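2/25/25
by Rachid Younis

My mother never owned a written recipe for her lentil soup, and for most of my life I thought that was charming. Then last October she called to ask me how she makes it. She had gone a few months without cooking it and the order of things had slipped away from her – the cumin before the onions, or after? I had no idea. I had eaten that soup for 38 years and could not tell her.

So I drove over to Jostbridge on a Saturday and we cooked it together, badly, and then again the next weekend, a little better. I sat at her kitchen counter with a notebook and wrote down everything she did with her hands, because what she said she was doing and what she did were often two different recipes. She told me a spoonful of salt and then went back to the jar 3 more times while talking about my cousin's wedding.
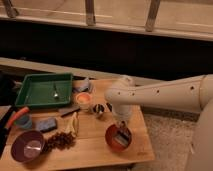
How do you write down a recipe from someone who never measures? Let them scoop and pour the way they always have, but have them do it into a cup or onto a scale first, and write down what it comes to before it goes in the pot.

That one change made all the difference for us. Mom grumbled the first time (she said it felt like being at the doctor) but by the second pot she was calling the numbers out to me and looking pretty pleased with herself. I also learned to ask what she was smelling for, since so much of her cooking goes by nose. The garlic is ready when it "stops being angry." I wrote that in exactly as she said it, and I knew what she meant the minute I made the soup at my own stove.

We have five recipes finished now, all in the same notebook, with a good deal of oil on the pages. The stuffed peppers are next, and she has already warned me that her sister made them differently and that I am not to ask her sister. I may call my aunt anyway – I would love to have both versions side by side, with both their names at the top.

Recent posts
The Bread That Wouldn't Rise
Cleaning Out the Spice Drawer
A Long Weekend in Jostbridge
What My Aunt Says About Rice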